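Whitcombe's repair evenings are back, and I brought my toaster

May 2024

If you live anywhere near Whitcombe you've probably seen the yellow flyers by now. The repair evenings are on again at the old Hondell building, first Thursday of the month, doors at 6:30, and I went along to the opening one so I could tell you whether it's worth the drive. (It is. Bring a sweater, the heating is a mystery.)

For anyone who missed the last run, you carry in something broken, you sit down with a person who knows more than you do, and the two of you have a go at it. There's no charge, though there's a jar by the door and I saw plenty of fives going into it. The last session was in March of last year, and then the roof leak closed the place down. The new roof is paid for, the parking lot has been patched, and the sign out front even lights up again.

I took a toaster that had stopped staying down. My table partner was Ottavio Sala, who used to fix washing machines over in Grerkthorpe and now mostly grows beans. He had the bottom off before I'd finished explaining. There was a crumb in there the size of a walnut! He bent a little metal tab back into line, made me put the screws in myself, and told me I should be emptying the tray more often. My wife has been telling me that for years, so I'd appreciate it if you didn't mention it to her.

By 7:30 the line for lamps and vacuum cleaners went back past the coat rack. Sewing was quieter, so if you've got a zipper that's driving you nuts, go straight there. I also watched a woman get her late father's radio going again and play a whole ball game on it, quite loud, and I don't think anyone minded.
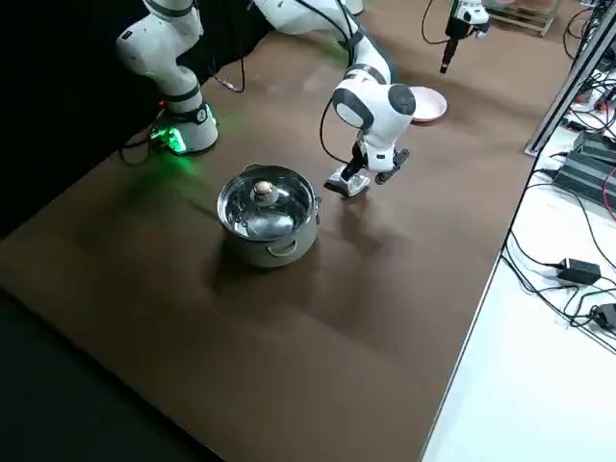 What to know before you go

Sign-up is at the front desk, and it closes at 8:00 sharp. There are 50 slots a night, one item per person, and you can't save a place for a cousin (I heard somebody try). No microwaves and nothing that runs on gas. Kids under 13 need a grown-up with them.

Parking is free behind the building, but come in from the mill side - the front entrance is still coned off. Coffee is a dollar and pretty good. The lemon bars were gone by 7:00, so plan accordingly.

June's session is already on the calendar. I'm bringing the blender.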